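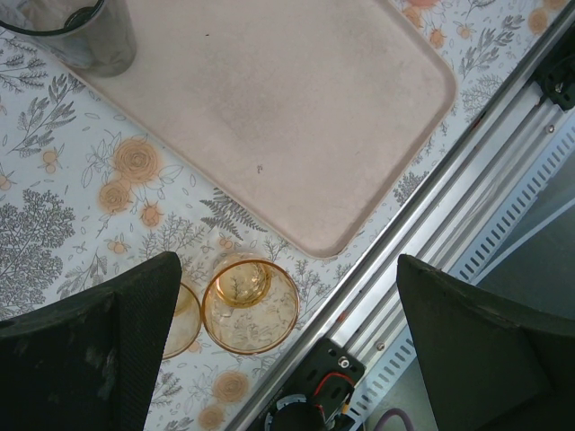
Bediton, January

Notes for my talk on the Gwynne library sale catalogue. Slides are numbered in the margin of my printout, so ignore the gaps here.

Start straight in. Don't do the long thank you, they've had two of those already.

Right, hello. I want to talk about a book that lists other books. The Gwynne catalogue was printed for the sale of a house library, and it runs to 3,204 lots. You'll see 3,000 quoted in older articles, and I think people just rounded it down and then copied each other. I counted the lots twice over one very dull winter and I'm sticking with 3,204.

(Pause for the slide. It's slow to load.)

Most sale catalogues are thrown away once the sale is over, so we're lucky to have any copies of this one. I know of two. One is here in Bediton, in the local studies room, and the other is at Ponda, in a box with some seed lists. The Bediton copy is the scruffy one and it's the one I love, as somebody sat in the saleroom with a pencil and wrote down prices. Not all of them! They gave up in the middle of the sermons, and I can't say I blame them.

Read out lot 56 here. Slowly, it's a mouthful. "A parcel of old writing, some leaves gilt, wanting the beginning." That's the whole entry. It sits between a book on drainage and an odd volume of travels, and it went for less than the drainage.

So what was it? My guess is a prayer book, probably with painted initials, given the word gilt. But it's a guess, and I want to be clear about that before the questions start. The cataloguer was quick and tired and didn't read Latin very well – look at what he does to the titles on the next slide, there are some beauties.

(Let them laugh. Drink some water.)

Now, the Barnosis project. For anyone who hasn't used it, it's the shared index of old ownership marks, and you can search by shelfmark as well as by name. The Gwynne books have a pressmark inside the front board, a letter and then a number, always in brown ink. I've been putting those in as I find them. It's slow going and the search box doesn't like full stops, so leave them out if you have a go yourselves.

If short of time, skip the bit on bindings and go to the Ponda copy.

The Ponda copy has no prices but it does have an extra leaf at the back, with late additions to the sale. I missed it completely on my first visit – it was stuck to the wrapper. Show the leaf, then the list of shelfmarks, and leave that one up during questions in case anybody recognises one.

Handouts are on the chair by the door.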